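How Do You Teach a Robot to Pick Things Up?
by Ju-won Joo

Hi! I teach robots for a living. Yes, that's a real job, and no, the robots don't sit at little desks (I wish they did).

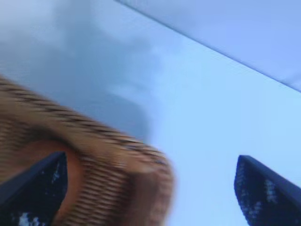

Think about how you learned to tie your shoes. Did somebody read you a long list of rules? Probably not! I bet a grown-up put their hands over your hands and moved them through the loops, and then did it again, and again, until your fingers got the idea. Robots can learn that way too, and it's my favorite part of the whole business.

There are two ways I do it.

The first one is called teaching by hand. I switch the robot's arm into a floppy mode, so the joints go easy and I can push it wherever I like. Then I grab it near the wrist and walk it through the job. Down to the table, fingers open, slide in, squeeze, lift. The whole time, the arm is paying attention to its own elbows and shoulders (well, the robot kind) and saving every bend. It feels a bit like dancing with somebody who is very heavy and very polite.

The second way is remote control. We call our setup Tindberg, and it's a small arm that sits on my desk. When I move the small arm, the big robot copies me. If I squeeze the handle, the big fingers close! I can be on the other side of the room with a cup of cocoa, although Dae-han Min, who works with me, has asked me to please stop bringing cocoa.

Remote control is harder than it sounds. I can't feel what the robot is touching, so I have to use my eyes a lot. We put a little camera right by the robot's wrist, which means I get to see what the fingers see. It's a funny view. You get two big fingers poking up at the bottom, and when things move fast everything goes smeary, like looking out of a car window at the bushes by the road.

Woven things are tricky, by the way. Baskets and knitted stuff have bumps and ridges all over them, and some of them squish. If I squeeze too gently, they can slip. If I squeeze too hard, crunch! So I try lots of different squeezes, and I let the robot remember all of them.

How many times do I have to show it? For one job last October I did 600 tries. My thumb was so tired! Each try gets saved with the camera pictures and the arm movements together, and then a computer program goes through the whole pile looking for patterns. When the fingers look like this next to the thing, the hand usually goes that way. That's really all the robot is learning, but it can get surprisingly good.

Oh, and I make mistakes. I bump things, I miss, I drop stuff on the floor. We throw away the really bad tries, but I keep some where I goofed and then fixed it, so the robot can see how to fix a goof of its own.

Want to try it at home? You need 3 things: a friend, a blindfold, and something soft like a rolled-up sock. Your friend wears the blindfold and gets to be the robot. Stand behind them, hold their wrist, and guide their hand to the sock. Do that a few times from the same spot. Now let go and see if they can get it without you.

Then move the sock a little bit and try again. Trickier, right? My robots have the same trouble, so I keep moving things around for them while I teach.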